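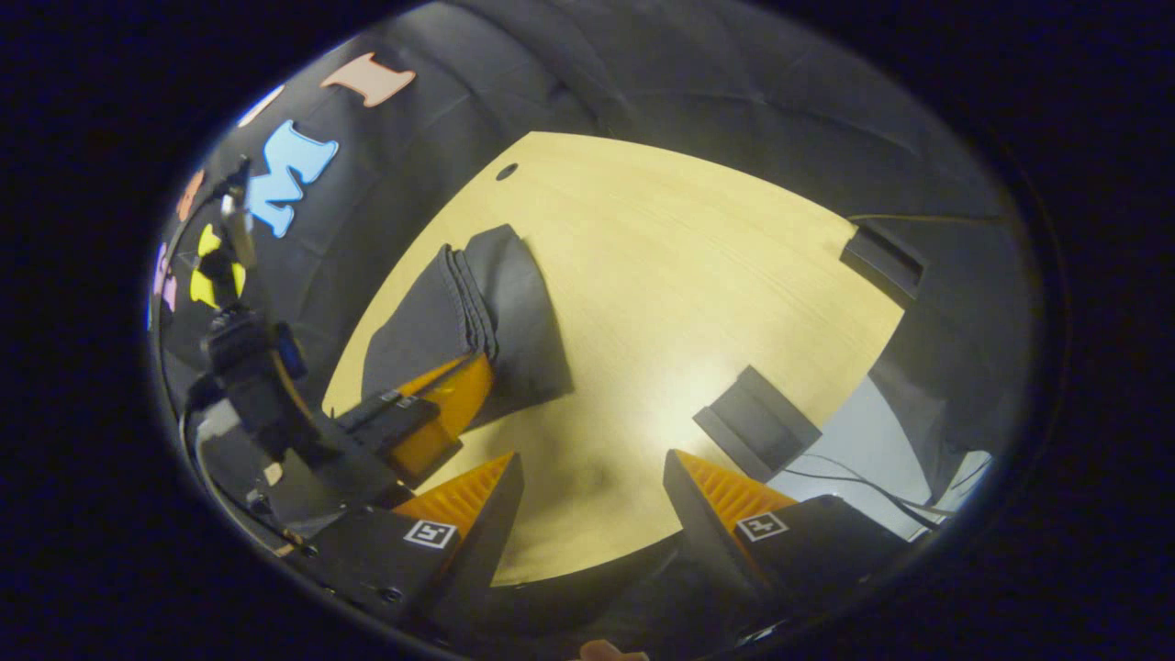 Der Greiferhersteller Kotgate erweitert seinen Datensatz für das Anlernen von Robotern um textile Werkstücke. Die Aufnahmen laufen seit Juli beim Dienstleister Utell und sollen nach Angaben des Unternehmens im Herbst abgeschlossen werden. Vorgesehen sind 2.000 Vorführungen in 11 Aufgabenklassen, darunter Falten, Glattziehen, Wenden und Ablegen auf Stapel. Gearbeitet wird mit handgeführten Greifern, deren Kamera auf die beiden Finger und die Arbeitsfläche gerichtet ist. Die orangefarbenen Finger sind auf den Innenseiten geriffelt, die Gehäuse tragen quadratische Referenzmarker in Schwarz-Weiß. Über die Marker bestimmt die Software in jedem Einzelbild die Öffnungsweite. Als Werkstück dient in der Klasse Falten unter anderem ein dunkelgraues Tuch auf einer hellen Holzplatte.

Bislang hatte Kotgate seine Vorführungen überwiegend per Fernsteuerung am Roboterarm aufgezeichnet. Bei biegeschlappen Teilen erwies sich das Verfahren als zu langsam: Die Bediener benötigten für einen einfachen Faltvorgang ein Mehrfaches der Zeit, die eine Person mit dem Handgreifer braucht. Zudem fehlte an der Steuerkonsole die Rückmeldung darüber, ob der Stoff zwischen den Fingern rutscht. Die Fernsteuerung bleibt für Aufgaben mit starren Teilen und engen Toleranzen im Einsatz, etwa für das Einsetzen von Steckverbindern.

Die Auswertung übernimmt das Softwarehaus Gruvico. Aus Kamerabild und Lagesensorik wird die Bahn des Greifers rekonstruiert und anschließend auf die Kinematik des Zielroboters übertragen. Bahnen, die außerhalb des Arbeitsraums liegen oder die zulässige Gelenkgeschwindigkeit überschreiten, werden verworfen. Nach einem ersten Durchlauf mit 800 Vorführungen wurde die Aufnahmevorschrift angepasst. Schnelle Drehungen aus dem Handgelenk sind seither zu vermeiden, und die Marker dürfen während des gesamten Vorgangs nicht durch Stoff verdeckt werden.

Je Aufgabenklasse werden 100 Vorführungen zurückgehalten und ausschließlich für die Prüfung verwendet. Die Abnahme erfolgt am realen Roboter mit Tüchern, die im Trainingsmaterial nicht vorkommen. Zur geforderten Erfolgsquote machte Kotgate keine Angaben.

Erster Anwender ist die Großwäscherei Abdel Rahman, die das Verfahren an einer Faltstation für Kleinteile erproben will. Eine Freigabe des Datensatzes für Dritte ist derzeit nicht geplant.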